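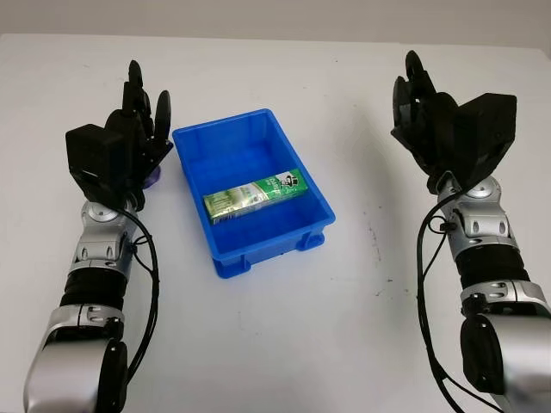
My dishwasher is a robot. I have been making this argument at dinner for years and it has never gone well. You put dirty things in, you push a button, you go to bed, and in the morning the things are clean. If you'd described that to my grandmother when she was nine and standing on a box at the sink, she would have called it a robot, or possibly the devil. But people don't count it, because it doesn't have hands. The minute a machine does a chore well we take away its title and call it an appliance.

So when people ask me whether robots can do the housework yet (they do ask, it's the one part of my job that makes me interesting at weddings), they don't mean dishwashers. They mean something with arms that will go around the house picking up after them. And the truth about the picking up is that it's the hard part.

I should say where I'm coming from. I work at Holley, in Skemley, in the part of the building where orders for small grocery stores get packed into bins and sent out. I've spent 27 years doing this or supervising people doing this. For the last couple of years I've also been the person who gets sent to look at robots, on the theory that I know what the work is and can't be dazzled. The second half of that theory is wrong. I am very easily dazzled. I once applauded a conveyor belt.

Take a drink carton, the small kind a kid gets in a lunch bag. Put it flat in the bottom of an open tray, near one wall, and then lift it out. You've done this without looking, while on the phone, while telling somebody else to put their shoes on. Your fingers go down, one of them finds the wall and slides along it, another gets under a corner, the carton tips up, and you have it. If it slips you catch it before you know it slipped.

A machine has to get all of that from somewhere. First it has to decide where the carton is, and a carton with a shiny finish is a nuisance, because the light bounces off it and whatever is doing the looking can see a bright streak where there ought to be an edge. Then it has to get its fingers down into the tray without hitting the sides. If the carton is up against a wall, there's a side it can't get a finger into, so it has to come at it from the ends, or nudge it out into the open first. Then it has to squeeze hard enough to hold and not so hard that somebody has to go get the mop. I have been the somebody. Apple juice on a warm floor in July draws ants from a distance you would not believe.

And that's one carton. It's alone in there. A real order bin has a carton leaning on a bag of rice leaning on a thing of sponges, and the bag of rice is a different shape every time anybody breathes on it.

My friend Lautaro Retamal thinks I'm too hard on them. Lautaro fixes machines for a living, at Villalba, where they bend sheet metal into shelving, and they have had robot arms on the floor there since before he started. He'll tell you those arms are better at their work than any person who ever lived. They put a weld in the same place 2000 times and the last one is as good as the first. He's right, I've seen them, and I stood there with my mouth open (see conveyor belt, above). But I asked him what happens if I move the part over by the width of my thumb. "Then it welds the table," he said. So there is that.

We've been having this argument since we carpooled, and it has settled down to something we both more or less agree on, though neither of us would say so in front of the other. A machine does fine when the world is brought to it. Same part, same spot, same way up. A home is the opposite arrangement. Everything in it was put down by a person who was thinking about something else.

Laundry is everybody's favorite example, so I'll do it quickly. Washing it is solved. Drying it is solved. Moving it from the one box to the other box, eighteen inches to the right, is still done by me. Folding I've seen done by a machine, and it did it beautifully, one towel at a time, each towel handed to it flat by a young man in a polo shirt. I wanted to ask what would happen if he handed it a fitted sheet, but he looked like he'd been having a long day.

Then there's the vacuum. I own an Ulano, which is round and costs more than my first car. I like it. It has cleaned under the bed for a year, and before that the bed had a kind of ecosystem. But I do a full round of the house before I turn it on, picking up socks and charger cords and the fringe end of the hall rug, which gets folded under. My wife timed this and reports that I now spend longer getting ready for the robot than I used to spend vacuuming. I told her it was a different quality of time. She went back to her book.

What surprised me, once I started getting sent to look at these things, was how much of the talk was about fingers. I'd figured it would be all computers. But a good part of any visit is spent on what the end of the hand is made of and what shape it should be. You can go with two fingers that close like tongs, which are simple and tough and will pick up a box all day. Or you can go with a whole hand, lots of joints, lots of cable, which in principle can do anything yours can and in practice has many more places to go wrong. The people who build tongs think the people who build hands are showing off. The people who build hands think the tong people have given up. I like tongs, personally. I've met a lot of warehouse work and most of it could be done in mittens.

But whichever you pick, the part that touches the stuff is the part that wears. Something grippy and textured on the fingertip is lovely until it has been dragged over cardboard for a season. Rubber gets tired. It cracks, it picks up crumbs of whatever it handled last, and a grip that was fine in the spring gets a little vague by fall. My own fingertips have been through 27 years of cardboard and they grow back. I bring this up at raise time.
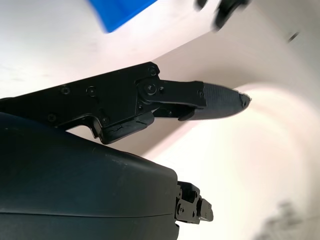
So can a robot unload your groceries yet?

It can do pieces of the job, slowly, with a person close by, if the groceries are the kind it has met before and you aren't fussy about where they end up.

I know that sounds like a brush-off. Pieces of the job are worth something, though. At work I kept a notebook for a while, the paper kind, on one particular picking setup we had on trial, because I wanted my own numbers before I sat down with anyone who had a slide show. I wrote down every pick I watched. It came to 1126 of them before I ran out of notebook and, if I'm being fair, interest. It dropped or fumbled 23.

Which sounds wonderful! My boss certainly thought so. And it is good, it's better than some summer help I could name. But every one of those fumbles stopped the thing cold. It didn't grumble and grab it again the way a person would. It stood there with its light on until I walked over, moved the can of soup a few inches, and pressed a button, and then it went on as if the whole matter had been my fault. A person who fumbles costs you a second. A machine that fumbles costs you a second person. That's the sum I put at the bottom of my report, and I got a nice note back about my handwriting.

Scale that down to a kitchen. Suppose you had a machine as good as the one in my notebook, which you don't, because mine had good light and a bare table and nothing underfoot. Say it puts away your dishes. Sooner or later it meets the one lid that doesn't match anything, and it stops, and it waits for you. You're upstairs. You come down. You might as well have done the dishes, and now you've also got a large expensive thing standing between you and the refrigerator.

I do think it's coming. I've been to enough of these visits now to notice that the things that made everybody hold their breath two years ago are now done while the person in charge is getting coffee. The picking up of a plain object from a plain bin has gone from a stunt to a chore, and that's progress of exactly the sort I believe in. Nothing useful ever got to my floor by being exciting.

Shop floor first, is my guess, and the dull corners of it. Same bins, same cartons, lights that stay on, somebody like me nearby with a rag. Then hospitals and hotels, where the rooms are at least all the same wrong shape. Houses last. If I had to pick the first real household chore for a machine with arms, I'd say emptying the dishwasher, since half the dishes live in the same place every time. Lautaro says getting things off the floor. He has three kids and I think that's more of a prayer.

He also wants it noted that as of 8/5/18 he owes me one lunch, over a bet about whether a machine could get a grape out of a bowl without ruining the grape. I said it couldn't. He says the grape was defective. We are going for sandwiches when he gets his truck back, and I've already picked the place.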